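A robot that is good at one assembly job is often useless at the next. A group working under the name Cotard wanted to know how much of that first job could be carried over, and it has spent the winter at a lab in Clolcombe trying to find out.

The test is flat-pack furniture at toy size. The parts are plain and white, and some of them carry square printed markers that give software a fixed point to work from. The difficulty is up close, where a part can hide most of what the robot needs to see.

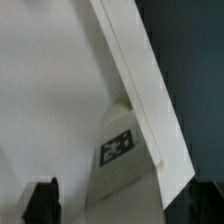 4 min read

The group's method, called Sikola, learns from views taken near the gripper as well as from cameras standing back from the table. It was trained on 2851 recorded attempts, failed ones included. Earlier systems of this sort usually threw the failures out.

We use cookies to remember your settings and measure traffic. Accept all | Manage choices

In December the team gave Sikola a part it had no recordings of and allowed it 463 tries. It seated the part correctly in 267 of them. A version trained only on the clean attempts did worse, mostly because it kept pushing after a part had jammed.

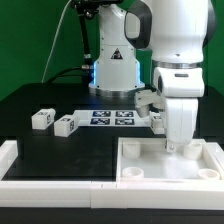

A tray with four short pegs at the Clolcombe bench, with tagged cubes and a marker board behind it.

The result has limits. Sikola is slow, and it still loses track when both fingers block the view of a marker — a common problem in tight corners. The team plans to record 2000 more attempts with the markers removed, then repeat the test on a second set of parts made by Rodrigues, a small model shop across town.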